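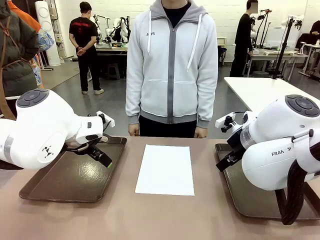

Frequently asked questions about the paper and tray table

Hi, I'm Hanane, and I run the Saturday paper table at Pomberg. I get the same handful of emails every week, so I finally sat down and answered them all in one go. If yours isn't on the list, write to me and I'll add it (eventually!).

What do I need to set up a table like yours at home?

Very little. A flat table you can walk all the way around, a stack of plain white paper, and two trays. One sheet goes in the middle, one tray goes on each side, and you're ready. I started with a single tray and spent the whole afternoon reaching across my own work, so please get two.

Why brown trays?

I like a dark tray under small pieces. Pale beads and paper scraps show up really well on it. Dark pieces don't, so if you mostly work with black buttons or seeds, go for cream or light gray. Mine have rounded corners and a rim, and the rim is the part I'd never give up. I've chased enough beads across a floor.

Does the paper have to be white?

Nope. I use white for sorting and for first layouts, and then move to colored stock once I know what I'm doing. Kraft paper is nice too, but pencil lines get lost on it.

What weight of paper do you buy?

For practice, the cheapest copy paper I can find, in boxes of 1,000 sheets. For anything you plan to glue, go heavier. Thin paper buckles as soon as the glue goes on and I haven't found a fix I trust. Younes swears by pressing it under a cookbook overnight. Mine still came out wavy.

How do I keep the sheet from sliding around?

A tiny loop of masking tape under two opposite corners. Press it on your sleeve first so it loses some of its stick, otherwise it'll tear the paper when you lift it. On a smooth tabletop you may want all four corners.

Which side should the finished pieces go on?

Whichever side your writing hand is on, for most people. Nhyira is left-handed and does the reverse of me, and when we share a table we have to agree on it before anybody starts. Pick one and stick with it for the whole session!

Can I bring kids?

Yes, from age 3 up if an adult stays at the table with them. Very small beads stay in the cupboard when we have little ones in, so if you were hoping to use those, check with me first.

How many people fit at a session?

We cap it at 11. It gets elbowy past that, and people want room to stand. Lots of us do stand, by the way. Chairs are stacked by the door if you'd like one.

I have a giant jar of mixed buttons. Is it worth sorting?

I think so, but I'm biased. Sanaa brought in her grandmother's jar last December and we sorted all 1,736 of them over two visits. Do it by size first and color second. Going by color first sounds more fun and then you have fifteen kinds of blue and no idea where to put them.

How do I clean the trays?

Warm water, a drop of dish soap, soft cloth. Dried glue peels off if you let it soak for about an hour. Skip the scouring pad, it leaves scratches that hold on to glitter forever.

Can I leave my project with you between sessions?

For one week, on the Juvberg shelf in the hallway, with your name on it. Use a sticky note or a bit of tape, please don't write on the tray.

Last updated 2025-03-12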